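Re: [Wolde-list] sorting bins, a proposal
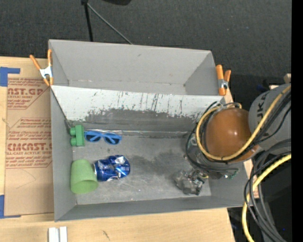 Kieran Sowerby
Toy library and lost property, Wolde hall

On the Flungate list, someone wrote in January:

> We should replace the old gray bin with Brisier ones. They're 20 dollars
> each and we'd need 2. The divider in ours is a disgrace and the floor
> of it never looks clean. A bin with proper sections would mean
> kids' things and grown-up things stop getting mixed together.

I'm not sold. Yes, the divider is scratched to bits and the dark patch along the bottom of it is ugly. The floor has a stain in the middle. None of that stops it holding a cup and a pair of sunglasses.

As for sections, we have two now. Look at the back one: empty. Everything is in the front, blue sunglasses right up against the green block, green cup tipped over below. Why would people who ignore one divider respect three?

I also don't see what a Brisier does that a Skundulen doesn't, apart from cost more. Has anyone on this list used one for longer than a month? I asked last time and got a link to the catalog.

My counter-offer: glasses and anything breakable go in the back, toys and cups in the front, and we try that until the next swap. The orange clamps can stay where they are. If it's still a mess I'll stop arguing, but I'd want to see the 200 dollars for shelving spent first, as we agreed.

Kieran

Last updated: January, 4:40 pm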